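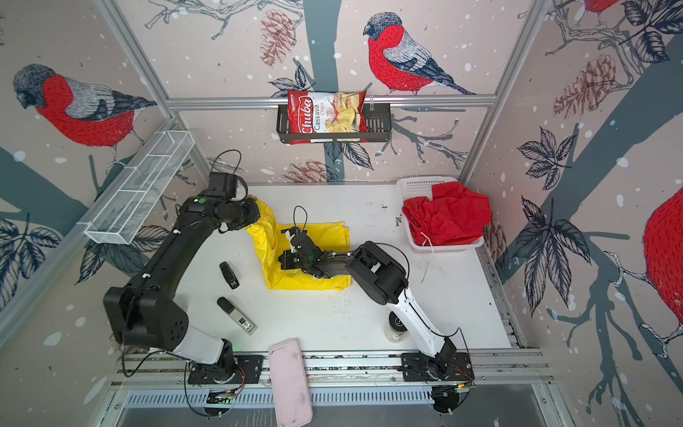
Bullfinches, pine cones and something yellow

Moltbridge Deshedding Kit Review: Is It Worth It for a Double-Coated Dog?

By Veerle Wouters

If you live with a husky, a shepherd or any kind of spitz, you know what August looks like in my house. Fur in the butter. Fur in the car vents. Our keeshond, Remy, drops enough undercoat to stuff a second, slightly smaller keeshond, and I've been through a sad drawer full of brushes trying to keep up with him.

So I was pretty excited when the Moltbridge kit showed up! I paid $119 for it at Stistside, our local pet supply store, and I've been using it for 13 weeks now, which covers one full blowout of his coat and the lazy bit afterward.

What You Get

There's an undercoat rake with rotating teeth, a slicker brush with a push-button pad, a metal comb, and a small corded vacuum with a hose that clicks onto the rake or the slicker. The hose is the part I was most curious about (and the part Remy was most suspicious of). You also get a zip bag to keep it all in, though the comb pokes through the mesh if you put it in teeth first.

How It Brushes

The rake is fantastic. The teeth spin as they go through the coat so they don't yank, and on Remy's britches, where he normally turns around to give me a look, I can do both sides before he even lifts his head. I tried it without the vacuum for the first week and it was already better than the Van Leeuwen rake I'd used for years, mostly because the handle is fatter and my thumb doesn't go numb.

The slicker is good too, just not as exciting. The pins are a little soft for the ruff. Behind the ears and on the feathering it does a lovely job, and the button that pushes the fur off the pad hasn't jammed once.

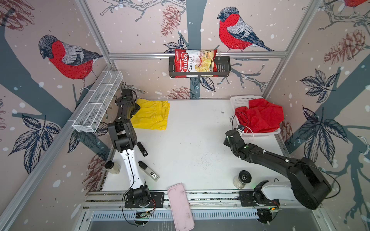
The Vacuum and the Noise

Okay, the big question. Will your dog put up with it?

Mine did, but we took it slowly. I left the vacuum running on low in the next room while he ate dinner, then in the same room, then I brushed him with the hose attached and the motor off. My friend Mieke Cuypers did the same with her two shelties and one of them was fine the first evening, while the other still leaves when she hears the zipper on the bag. On low it's a hum you can talk over. On high it's a vacuum cleaner, and I only use that for the floor afterward.

It picks up most of what the rake pulls loose, and I love that I can brush him in the living room again and not out on the back step in the rain. Damp fur clogs the neck of the hose, so let your dog dry all the way after a bath.

What I'd Change

The dust cup is tiny. I empty it 3 or 4 times per session during a heavy shed, and the latch is stiff. The power cord could be longer as well.

Fit by Coat Type

Thick double coats: yes, absolutely.
Long silky coats: use the slicker and comb, skip the rake.
Short coats like beagles and boxers: a rubber curry will do the job for much less.
Curly coats: I haven't tried it on one.

Score: 4.5 out of 5. The half point is for the dust cup.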